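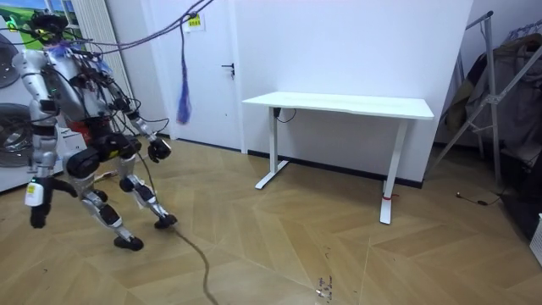

Ramonby is a collection of anecdotes told by English visitors about Americans, and by American visitors about the English, with notes on how each story changed as it was retold. Most of them have been polished for so long that the original event, if there was one, can no longer be found underneath. A good raconteur goes into one of these stories the way the silver-and-black robot goes across the wooden floor, knees bent deep and torso pitched forward, committed to the next step whether or not the ground has agreed to it. The collection tries to record where the ground was.

Version 2, July 2023

What is in it

The release holds 57 anecdotes. Each has its own plain text file and a row in index.csv. The stories come from 21 memoirs, from the printed talks of the Drammont lecture series, and from a box of typed after-dinner speeches that had been living in Anden under a label reading "Misc. Toasts." The label undersold it. The toasts are the best part.

Of the anecdotes, 41 exist in more than one telling. These are kept together in the same file, earliest first, separated by a blank line and the word TELLING in capitals. We thought about something more elegant and then had lunch.

Fields in index.csv

id: a short string. It means nothing. Earlier ids meant something, and people kept arguing with them.

title: ours, nearly always. Raconteurs don't title their stories, they just lower their voices.

direction: english_on_american or american_on_english. A few stories are told by a person who had lived so long in the other country that both sides had given up claiming them. Those are marked both.

setting: hotel, train, dinner, theater, shop, street, or other. Other is mostly elevators.

punchline_owner: teller, stranger, or unclear. Read the note on this one below before you build anything on it.

source: the book, talk, or speech, with a page where there is one.

confidence: high, medium, or low. This is our confidence that the teller told the story. It says nothing at all about whether the story happened, and we would ask you not to use it that way, though we know you will.
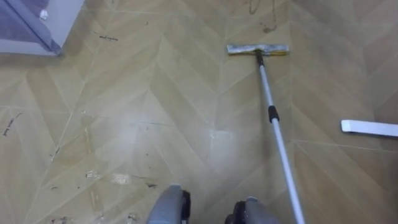 A flat mop standing on chevron flooring.

About punchline_owner

In real life, people are rarely funny on schedule. In anecdotes, they are funny all the time, and the question of who gets the last line is where English and American tellers part company most clearly. The English tellers in Ramonby like to give it to a stranger: a cab driver, a desk clerk, a large woman with a small dog. The teller stands there looking foolish and gets to be modest and amusing in the same breath, a very good bargain. The American tellers more often keep the line for themselves and are cheerful about it.

That is our impression from reading the files many times over. It should be treated as an impression. The memoirs were chosen by people who enjoy memoirs, and the speeches survived because somebody liked them enough to type them up.

We marked unclear when two tellings disagreed. In the story called "The Wrong Cloakroom," the last line belongs to the teller in the memoir, to the attendant in the lecture, and to a bishop in the after-dinner version. There was no bishop in the first two. He seems to have been added for the port.

How the texts were prepared

Everything was typed by hand from the page and read back against it. Spelling has been left as printed, so the same writer may be at the theatre in one telling and the theater in the next, depending on which side of the ocean was paying. Footnotes were dropped. Stage directions in the speeches, such as (pause) and (wait for it), were kept, including the sad one that reads (if they laugh). 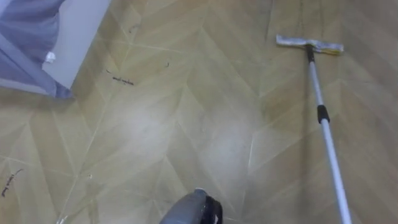

Names of private people were replaced with a role in square brackets, such as [hostess] or [man with trombone case]. Public figures got the same treatment in this version. In the first version they kept their names, and readers spent all their time looking up the famous ones and skipping the rest. Fawzy, the small press that holds the rights to the lecture texts, also preferred it this way, and wrote us a letter saying so that was funnier than several of the entries.

Changes since the first version

Removed a duplicate umbrella story. The other umbrella stories are different umbrella stories.

Corrected the direction field for everything set on ocean liners. We had been going by which way the ship was headed.

Split the old field "tone" into nothing. It held values such as dry, very dry, and affectionate (?), and we could not agree on any of them a week later.

Added the Anden speeches.

What it is good for

People have used Ramonby to study how stories drift between tellings, to teach classes on comic timing, and in one case to settle a bet about tipping. It is a reasonable size for reading straight through, and we recommend doing that before running any kind of program over it.

It is a poor guide to what Americans or the English are like. The tellers were mostly well-dressed people who ate in other people's houses. Anyone who served the dinner turns up only as a voice with a good line, and some of those lines have the smell of having been written later, in a chair, by the guest.

Some of the attitudes are of their time, and a few were not much good even then. Entries with remarks that a teacher may want to read first have the word caution in the notes column.

Known problems

Page references for the lecture series follow the second printing. The first printing starts its numbering over in the middle.

"The Iced Water Affair" stops before the end. So does the source.

The file for "Good Morning, Boston" contains a curly apostrophe that breaks some older readers. We have removed it twice.

License and corrections

The index and notes may be used and shared freely with credit to the Ramonby collection. The lecture texts are included by permission of Fawzy and may be quoted but not reprinted whole. Corrections are welcome, especially from anyone who owns another copy of a speech we have. The next round of fixes is planned for October. Please send the page along with the complaint.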